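How I fixed a gripper that kept losing its place over an open PC

If your arm behaves beautifully for the first hour and then starts reaching a bit too far left, this one's for you. Mine did it for most of February and I blamed everything except the actual culprit (the vision code, the lighting, the cat).

The job is stripping old desktops for parts at our little workshop in Flesbridge. The arm comes in over the board, lines itself up, and takes hold of whatever I've told it to. One afternoon it closed 4 mm away from where it should have and gave the side of a memory slot a proper squeeze. I hit the stop button, swore a lot, and went to put the kettle on.

First job: don't restart the program! Leave the arm stopped, write down the joint readings from the screen, and only then back it off slowly by hand, straight away from the board. If you home it first you'll lose the one bit of evidence you've got.

Next, have a good look for damage. An open CPU socket is the bit I worry about most, as those contact pins bend if you so much as sneeze at them. Shine a torch across them from the side and look for any that catch the light differently.

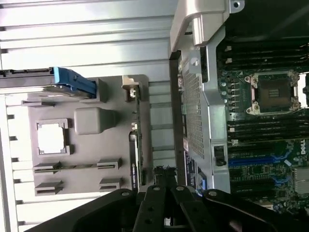

Gripper fingers pointing up at the open Dell. CPU socket empty, pins exposed.

Now for the test that found my fault. Pick a fixed point on the bench, teach the arm to touch it, then run it there and back over and over. I did 1000 passes and noted the position every so often. It was spot on to begin with, the first wobble came at pass 534, and by the end it was miles out.

A drift that grows like that usually means something's slipping. I took the cover off the wrist joint and the grub screw on the coupling turned with two fingers. Tiny drop of threadlock, nip it up, leave it overnight.

Then teach your zero position again (I forgot, and spent a very cross evening wondering why nothing had changed). Run the test once more before you let it near a real board. Mine got to 1097 passes with no drift at all before I got bored and switched it off.

Last thing, turn your grip force limit down. Esperanza Tran suggested it after I moaned to her, and mine was set far higher than a memory stick needs. I also check that grub screw every Monday morning now, or whenever I remember.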